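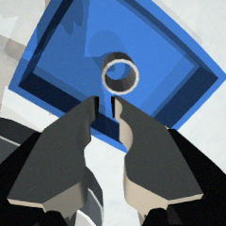 Pre-run checklist for the sim round, filled in by me (Liya) before we send anything to the judges. Theresia Eder wrote the original list in October and I've been adding to it ever since, so the comments are mine and so are the typos. Our task for the Brenisetti student challenge is peg pickup, and the wrist view is the one I check first, mainly for how the fingers line up with the peg. The gap between the two fingertips should point right at that dark gray tube in the blue tray, and on this one it does - happy with that!

Search this site Go

1. Scene loads with no errors - OK. One yellow warning about a missing texture, same as always. Tadeusz says leave it alone, so I'm leaving it alone.

2. Peg is hollow, not a solid cylinder - OK. You can see the tray floor through the middle. We had the solid one in the old file and it grabbed differently, so please don't load the old file.

3. Tray rim on all four sides - OK.

4. Finger collision shapes match what's drawn - NOT CHECKED. I know, I know. The notch on the inside of the right finger is a curvy little thing and I want Mahlet to look at it with me (she built the mesh).

5. Joint limits on - OK, after I turned them back on. Whoever is switching them off to test faster, put them back!

6. Emergency stop key stops the sim - OK, tried it 3 times. It matters even in sim, as we'll be using the same key on the real arm and I want it in everybody's fingers by then.

7. Random seed written down - 1,709. It's in the log too.

8. Gripper speed at the class setting - FIXED. Somebody had it at 5, it should be 2.

9. Backup copied to the Lodhi folder - OK, but the folder is a mess. Eyerusalem, can you clear out your old runs when you get a minute?

Still open: number 4, and then Mahlet and I both sign.

Checked by Liya Alemayehu, Dec 22, 2021

Filed under: Robotics Club, Checklists, Sim Round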